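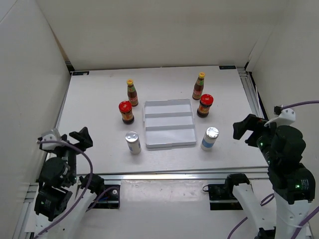 Programs > Family Support > Grant Reports

Closska Family Fund: progress report to the Morgan Foundation

Jan 5, 2019

This report covers the first half of the grant year. The grant pays for travel and lodging help for families whose child is being treated at a hospital far from home. It also pays for the welcome bags we hand out on the ward.

Travel help

Requests picked up in October, when the clinic in Hokov stopped seeing new patients and began sending them to Virkby. For most of our families that turned a short drive into an overnight trip. We changed the rules to match. A parent can now ask for gas money and a room on the same form, and we try to answer by the next working day. We missed that target during the holidays, when the office was closed and the phone went to voicemail. Next year someone will be on call.

We used to pay families back after the trip. Several told us they had put off an appointment until payday, so we moved to prepaid gas cards given out ahead of time. The cards cost a little more to run and there is more paperwork at our end. We would like to keep them.

Lodging

We rent two apartments near the Virkby hospital. Both were in use for nearly all of the period. The second one had a leak under the bathroom floor and was out of service while the landlord fixed it. Families who had been promised that apartment went to a motel, and the bill came to $900. We paid it from the reserve line and are asking the landlord to cover part of it. He has not agreed yet. 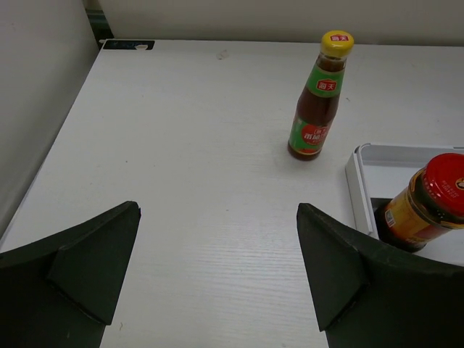

The longest stay allowed is still four weeks. We had one request to go past that and said yes, as the child's discharge had been moved back. We would like to write a proper rule for cases like this before the next grant year and will send you a draft.

Welcome bags

The nurses give these out on the day a child is admitted. Each has a blanket, a phone charger, a notebook, socks and a list of useful numbers. Parents ask for the charger more than anything else. We dropped the coloring books — the ward already has plenty — and put the money toward a better blanket.

What is behind schedule

The Spanish version of the family guide is not finished. The translation is done but the hospital wants to check the medical pages first. The parent phone line has not started either. We have people ready to take calls, but the training was put off twice and now has a new date in the spring.

Request

We ask to move the unspent printing money into travel help. The total grant would stay the same. A revised budget is attached.

Comments

Stayed in one of the apartments last fall with my son. It was clean and we could walk to the hospital. Thank you.

Is the gas card only for Virkby or can we use it for checkups closer to home?

Reply from the office: Any treatment visit on your form counts, including checkups.

Contact us | Copyright Closska Family Fund | Back to top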